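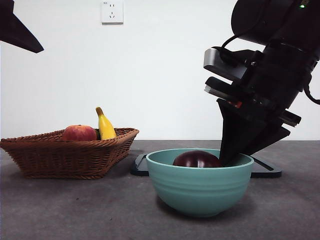
Jetik to Open Rukholm Tableware Outlet and Repair Counter

RUKHOLM, 4 December 2013 - Jetik, the maker of Siriwan stoneware, will open a factory outlet next to its Rukholm pottery on Saturday. The shop will sell first-quality pieces, seconds and discontinued colors, and will have a counter where customers can leave chipped or cracked bowls for repair.

The outlet takes over the former Pondico hardware store on the east side of the pottery yard. Work on the building began in August and included a new roof over the loading bay, new front windows and a ramp from the parking lot. The shop has 2000 square feet of sales floor on one level.

Opening stock covers all 39 shapes in the Siriwan line, from egg cups to covered casseroles. Seconds will be marked with a dot of wax crayon on the foot and priced at half the regular price. Most have small glaze pinholes or slight differences in color. Pieces with cracks are not sold.

"People have been knocking on the office door for years asking if we had any seconds," said Wanpen Onsri, general manager of Jetik. "We used to sell them twice a year from tables in the yard, and if it rained we had to pack up. Now they can come any day we're open and take their time."

The repair counter will be run by Pichit Pongsiri, who has worked in the glaze room for 16 years. He will accept Siriwan pieces of any age, along with stoneware and porcelain from other makers if the break is clean. Repairs start at $8 and usually take two weeks. Repaired pieces are meant for display or dry use and should not go in an oven, microwave or dishwasher.

"Bring all the bits, even the tiny ones, and please don't try glue first," Pongsiri said. "Getting old glue off takes longer than the repair."

Jetik has hired six people for the shop, four of them part time. The company employs 64 people in total, most of them in forming and glazing.

Outlet hours will be 10 a.m. to 5 p.m. Tuesday through Saturday. The repair counter closes at 3 p.m. Parking is free in the yard, and larger vehicles should use the north gate. Orders already placed through the pottery office can be picked up at the outlet starting next week.

About Jetik

Jetik makes stoneware for home and restaurant use at its pottery in Rukholm. Its Siriwan line is sold through kitchen stores and by mail order.

Media contact: Wanpen Onsri, Jetik pottery office, Rukholm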